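The last table maker in Tellalholm

Half past six, still dark, and the kettle's on. Pak-hei Kong doesn't talk before tea. After tea you can't stop him.

He makes kitchen tables. Only kitchen tables. No chairs, no shelves, and please don't ask about a cot. Tellalholm used to have a whole street of people doing this sort of work and now it has him, in a former chapel with a roof that leaks at the pulpit end.

"A table is where you get told off," he says. "Where you do your homework, open the bad letters. You want it to be solid."

The order book is a school exercise book, the fourth. There are 241 tables written down in it and the three before it. Each has a name, a size and a note. "Left handed." "Big dog." One just says "argues". He remembers them all, or claims to.

It began with the Lytvynenko family, who ran the bakery and needed something seven feet long that would go round a bend in the stairs. Nobody else wanted the job. Kong, then fitting kitchens for a firm called Zullent and bored stiff, made it in two halfs over a fortnight of evenings. It's still up there. Flour in every joint, he says, and good luck getting it out.

Word got about. Zullent closed its local branch the next March, which settled the matter.

Prices are the awkward bit. A flat-pack table can be had for very little and arrives tomorrow. His take seven weeks, sometimes longer, and cost what a decent second-hand car used to. He won't haggle. He will, though, take payment in bits, and there are families in the town who have been paying him off since their eldest started school.

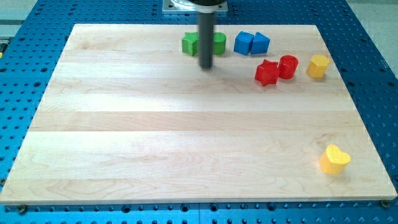
Koltetar Magazine | Homes and Craft Desk

Wood first. Always. He likes pale timber for small rooms, maple if he can get it, because it throws the light back at you on a grey morning. Dark wood he calls "restaurant stuff". He drives out to the sawmill himself, some 300 miles there and back, and comes home with less than he went for more often than not. Knots don't bother him. Boards that have been dried in a rush do.

Then the finish. Oil, rubbed in by hand, left, rubbed again. Customers want varnish, customers get oil. He gives them a rag and a small tin and tells them to do it every spring. Most forget. A few bring the table back after ten years looking like a pub floor, and he sands it down and says nothing, or not much.

Will anyone take over? He's had apprentices. Good ones, two of them, both gone to the city for better money and he doesnt blame either. A third starts after the summer. She turned up at the chapel with a stool she'd made, badly, and he sat on it all afternoon to see if it would hold.

It held. He's still using it.

Orders for next year open in the autumn. By letter or in person, no email. Bring your measurements, and measure the stairs.

12 May 2024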